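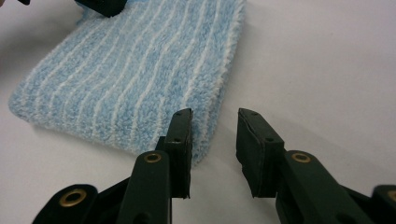

Texto e fotografia: Fadi Ghanem | Urkeo, cadernos de têxteis domésticos | Galeria, novembro

Microfibra às riscas, dobrada, sobre tampo branco

Toalha azul-celeste claro com riscas brancas onduladas no sentido do comprimento. Pelo macio e felpudo. A dobra nota-se no bordo mais próximo, que forma um rolo brando e deixa uma sombra ténue no tampo. As fibras da orla estão um pouco desfiadas e apanham mais luz do que o interior.

Introdução

A galeria da Urkeo reúne peças de uso corrente, fotografadas sobre superfície lisa. A entrada deste mês trata da toalha de microfibra dobrada. Interessam três pontos: comportamento do pelo na dobra, leitura do padrão e estado da orla. As notas abaixo completam a legenda e aplicam-se a peças de construção semelhante.

Dobra

Uma toalha de pelo alto não aceita vinco marcado. O tecido arredonda na linha de dobra e o volume fica concentrado nesse bordo. Para empilhar, alternar a orientação das dobras; com todas do mesmo lado, a pilha inclina. Na prateleira de ensaio da Nallcombe, com 58 cm de largura útil, as pilhas foram limitadas a 11 peças. Não passar a ferro: o calor achata o pelo e pode fundir as pontas das fibras.

Padrão

As riscas onduladas disfarçam pequenos desvios de alinhamento, que numa risca reta seriam visíveis à primeira dobra. Para dobrar em esquadria convém seguir a orla e ignorar o desenho. Em pelo comprido, o contorno das riscas varia com a direção em que a mão passou pela última vez. Escovar num só sentido antes de fotografar.

Orla

A orla é a primeira zona a mostrar uso. Fibras soltas cortam-se com tesoura, rente, sem puxar. Se a costura abrir, a peça passa para panos de limpeza.

Lavagem

Ciclo curto, 200 rotações abaixo do máximo da máquina, detergente líquido em dose reduzida. Sem amaciador, que reveste as fibras e reduz a absorção. Separar do algodão, para evitar a transferência de cotão. Secar na horizontal ou em estendal largo, à sombra.

Luz e superfície

O tampo claro e mate reduz os reflexos e permite ver a espessura do bordo pela sombra. Com luz lateral, o relevo do pelo lê-se melhor do que com luz frontal.

Arquivo

Ficha 65 da série Ospina. Próxima entrada: guardanapos de linho, série Flevell.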